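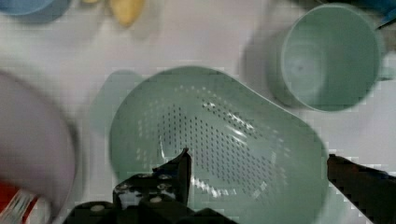
Over the colander, with the mug and plate close by.

If you've found this page, you're probably a parent, a new student, or somebody who saw our door open after school and wondered what all the cables were for. Come in! We're the group that teaches a robot arm its way around a kitchen table, and we've been at it since one November when Jayson Espiritu cleared off a bench and asked who wanted to stay late.

We began with 6 students and a lot of enthusiasm (and not much else, to be fair). Our first grant, from the parts shop Vekomov, came to about 3,000 dollars, and we are still thankful for every bit of it.

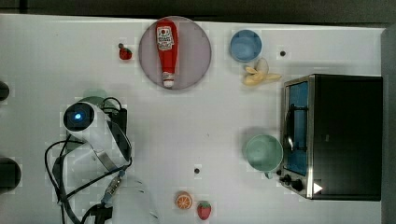
Zerkana Robotics Club, Cheema School

Our table is set up as a little kitchen, with a toaster oven, a mug, a ketchup bottle on a plate and a good supply of toy fruit. New members usually start by learning to steer the arm slowly, and then they choose one thing on the table and stay with it for a while. The colander is this year's favorite, and people have very strong feelings about the best way to approach it.
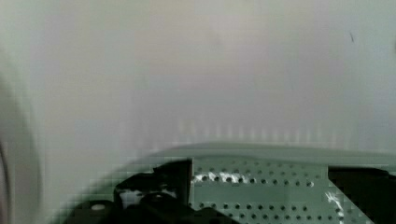

Tülin Kılıçarslan looks after the programming side, and she's wonderfully patient with beginners. You don't need to have written a line of code before you join, and plenty of our members hadn't. We meet for two hours after school, in pairs, with one student driving and the other keeping the notebook, and then they swap.

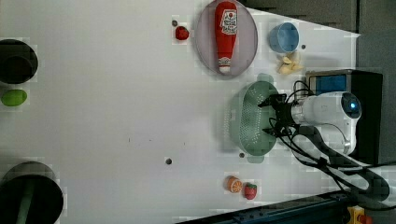
We also keep a shared log called Dotstead, where everyone writes down what they tried and what they'd like to try next. Some of the entries are long, some are mostly doodles, and we love them all. Families are welcome to read it on open evenings, so please ask Jayson or Tülin for the next date.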